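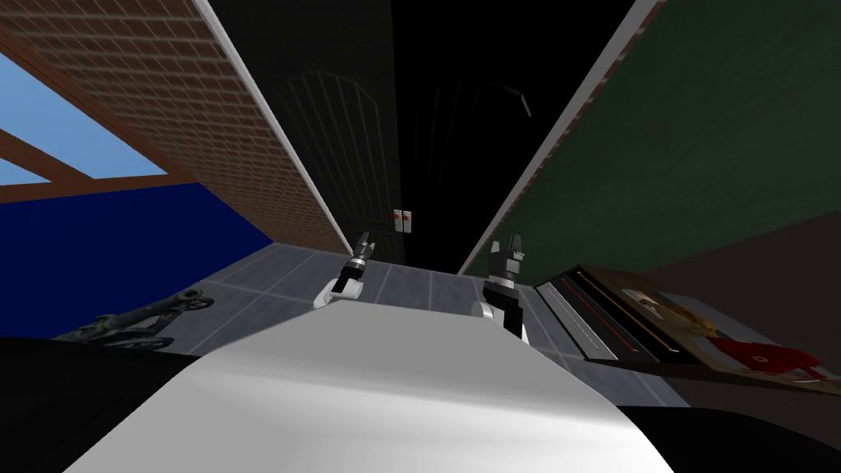
Zwei Greifer über grauem Boden, dahinter ein schmaler Gang. Computergrafik

Tabrizi gewinnt die Rundfahrt von Tasodville mit 18 Sekunden Vorsprung

Ich hatte mir den Schlusstag ehrlich gesagt gemütlicher vorgestellt. Kaffee in der Hand, ein bisschen am Zielstrich herumstehen, den Sprinterinnen zuschauen und dann ab nach Hause. Stattdessen bin ich heiser, und mein Notizblock sieht aus, als hätte ich ihn selbst über die letzte Runde gefahren. Soudabeh Tabrizi (Parero) hat die Rundfahrt von Tasodville gewonnen, 18 Sekunden vor der Kapitänin von Skandum, und bis zur letzten Kurve hätte ich keinen Cent darauf gesetzt!

Kurz zur Lage am Morgen, für alle, die die Woche über Besseres zu tun hatten: Tabrizi ging im Führungstrikot an den Start, aber mit nur vier Sekunden Guthaben. Auf der Schlussetappe gab es drei Zwischensprints mit Bonifikationen, dazu die üblichen zehn Sekunden für den Tagessieg. Skandum hatte also jeden Grund, Krawall zu machen, und das haben sie auch getan. Gleich nach dem scharfen Start saß die halbe Mannschaft vorn und drückte aufs Tempo, dass es hinten im Feld richtig lang und dünn wurde.

Den ersten Zwischensprint holte sich trotzdem Tabrizi. Fand ich mutig, so früh, und im Pressezelt haben einige den Kopf geschüttelt (ich auch, ich gebe es zu). Beim zweiten war dann eine Fluchtgruppe weg, vier Fahrerinnen, darunter eine vom kleinen Team Huỳnh, und damit waren die Sekunden für die beiden Favoritinnen vom Tisch. Parero ließ die vier schön an der langen Leine. Skandum musste die ganze Nachführarbeit machen, und das kostete Körner, die später fehlten.

Die Entscheidung fiel am Mühlenstich, den kennt hier jeder, der mal mit zu dicken Gängen unterwegs war. 700 Meter, oben Kopfsteinpflaster, und bei der letzten Überfahrt kam der Wind ziemlich gemein von der Seite. Die Ausreißerinnen wurden am Fuß des Anstiegs gestellt, und dann sah man Tabrizi auf der rechten Seite einfach wegfahren. Im Sitzen! Zwei konnten noch mitgehen, die Skandum-Kapitänin war nicht dabei. Sie hing in der Gruppe dahinter fest, ohne Helferin, und musste sich jeden Meter selbst erarbeiten.

Im Ziel hat Tabrizi gar nicht mehr um den Tagessieg gesprintet, der ging an die Fahrerin von Huỳnh, die nach der Flucht tatsächlich noch die Beine hatte, oben dranzubleiben. Für das Team ist es der erste Etappensieg überhaupt bei dieser Rundfahrt, entsprechend laut war es an deren Bus. Ich habe dort ein Stück Kuchen bekommen und weiß bis heute nicht, von wem.

»Ich wollte am Mühlenstich nur vorn reinfahren, damit mir keiner ein Loch lässt«, sagte Tabrizi nach der Siegerehrung. »Dann habe ich mich umgedreht und gedacht: gut, dann eben jetzt.« Ihr Sportlicher Leiter Nicanor Núñez klang weniger entspannt. Der Funk sei in der letzten Runde ausgefallen, erzählte er mir, er habe im Auto gesessen und sich auf das Streckenradio verlassen müssen. »Wenn sie mich gefragt hätte, hätte ich gesagt: warten. Zum Glück hat sie mich nicht gefragt.«

Insgesamt standen 766 Kilometer im Programm, vom Prolog am Hafen bis zum Rundkurs durch die Altstadt. Gerade der Prolog wirkt im Rückblick wie ein kleiner Vorgeschmack: 3,824 Kilometer, technisch, viele Ecken, und Tabrizi war da schon schneller als alle anderen Klassementfahrerinnen. Auf der Königsetappe hat sie dann Zeit verloren, und danach war sie für viele schon abgeschrieben – auch in meinem Tippzettel, den ich hier lieber nicht zeige.

Die Bergwertung geht an Skandum, die Mannschaftswertung ebenfalls, ganz leer ist dort also niemand ausgegangen. Zum Sturz im Feld kurz vor der Schlussrunde: Zwei Fahrerinnen mussten aufgeben, beide konnten laut Rennarzt selbst zum Teamwagen gehen.

Wie es weitergeht, ist noch nicht ganz klar. Tabrizi will erst einmal ein paar Tage ohne Rad verbringen und im Mai wieder einsteigen, Núñez würde sie gern schon vorher bei einem Eintagesrennen sehen. Die beiden haben das vor meinen Augen diskutiert, zu einem Ergebnis kamen sie nicht. Die Ergebnislisten aller Etappen hängen am Rathaus von Tasodville aus und sollen heute ab 18 Uhr auch online stehen.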